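Workshop notebook, Drusemness
2019-11-27

Finally got the whole afternoon on the living room corner, and I'm really happy with how far it came. Notes before I forget, in no sensible order.

Started with the rug because everything else sits on it. It had been rolled up since March and wanted to stay that way. Laid it face down for the morning with the paint cans on the corners, then flipped it after lunch, and most of the curl is gone. There is still a ripple near the back which I could only get rid of by pulling from the far side with my shoes off. If anybody moves it, please pull, don't push! Pushing makes a wave that travels under the furniture and comes out where you can't reach it.

The gray is so much better than the brown one we had. The brown made the floor look dirty even straight after mopping. This one makes the pale floor look bright, and the curved edge takes the stiffness out of the corner. I had wanted a plain rectangle and was outvoted, and I'm glad I was.

Sofa next. Turned it off the wall so it runs at a slant and faces the coffee table, which cost me a good half hour of shuffling. First try was too tight, knees against the glass. Second try was too far and you had to stand up to reach a drink. Third try is good, I sat in it and could put a cup down without leaning. Put small tape marks under the feet. Leave the tape where it is for now.

Cream leather shows everything, so I wiped it down with the Prero cleaner (capful in a bucket of warm water, wrung-out cloth, then a dry one). Go along the seams, not across them. Crumbs collect in the stitching between the blocks of the seat and the soft brush from the drill press drawer gets them out beautifully. That brush now lives in the living room box and we need another one for the drill press.

Then the coffee table, my favorite thing in the room by a mile. Top off, base into position, top back on. Two people for the glass, always. The base is the fun part: turn it a few degrees and it's a different table. I went around it maybe six times before picking the angle with one limb flat across and the other climbing toward the back. From the sofa you look down through the glass and the black shape does all the work, so I kept the middle pretty open. 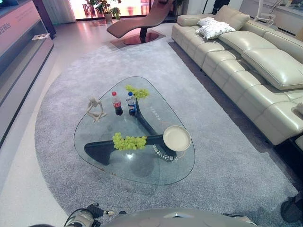

Written up by the bench 2 desk, Drusemness workshop | Filed under: rooms, living room corner

Things on the glass at the moment are the two soda bottles, the red cap and the blue cap next to each other, both bunches of green grapes, the round cream plate and the little sitting figure at the edge. It already feels like somebody's place, like a Sunday where people wandered off to the kitchen for a minute. I love that. The old setup with the stack of magazines looked like a dentist's.

On the grapes: green was the right call. Against the greenish glass I expected them to disappear and they do the opposite, they look fresh, and the bunch over the black part of the base looks best of all. I would like to try one bunch on the plate tomorrow and see if it's too tidy. My guess is that it will be.

On the bottles: side by side toward the back is good. They hide a bit of the far grapes, which I don't mind at all. I'd leave the levels low too, a full bottle looks like it came straight from the store.

On the figure: it has had three homes this week. The shelf was hopeless, you lost the arms against the wall. Next to the plate it looked like it was waiting to be served. At the edge of the table, with its head bent and legs crossed, it has some air around it and you get those angular loops properly. Watch your sleeves when you lean over, it's all thin limbs.

Glass cleaning, since I got asked twice. What worked best today:

Dry cloth first, to get the grit off. Then a light spray on the cloth, never on the glass, or it creeps under and dries there. Work from the middle out. Finish with the waffle cloth from the Rurnex pack, which is fantastic and leaves no fluff. Go easy around the white lettering. I don't know how well it's bonded and don't want to be the one who finds out. Then get down low and look across the top toward the light, every smear jumps out at you. I found four I'd have sworn weren't there.

The lettering reads the right way up from the other side, by the way. I thought about turning the top around so it faces the other direction, but then the rounded corner ends up where your shins go. Staying as is.

Light: the reflection on the glass is strong, a bright white patch on the near side of the grapes. I tried shifting the table a hand's width and the patch just followed along. A softer bulb would help and I don't want to lose the brightness on the sofa. Will borrow the diffuser sheet from the paint room and try it clipped over the fitting.

Money, for whoever does the sheet: 30 for the cloths and cleaner, 19 for felt pads. Room total stands at 1,017 with the rug included. The Özkan quote for the matching armchair is in the folder. It's a lovely chair and I'd say wait until we see how the slanted sofa works for a couple of weeks, we may not have the floor for it.

Felt pads went on all the sofa feet. Clean the feet with alcohol first, press for a full minute, leave the sofa tipped while they grip. The pads I rushed last time slid off within a week.

Still to do:
Ripple at the back of the rug
Diffuser over the light
Grapes on the plate, yes or no
Second back cushion, try it in the middle of the sofa and at the end
New brush for the drill press
Check the rug edge hasn't lifted overnight

One more idea while it's in my head: a throw over the low armrest at the far end. Something dark, to pick up the base of the table. There's a charcoal one in the textile bin, third shelf, under the curtains. Could be great, could be too much. Trying it first thing.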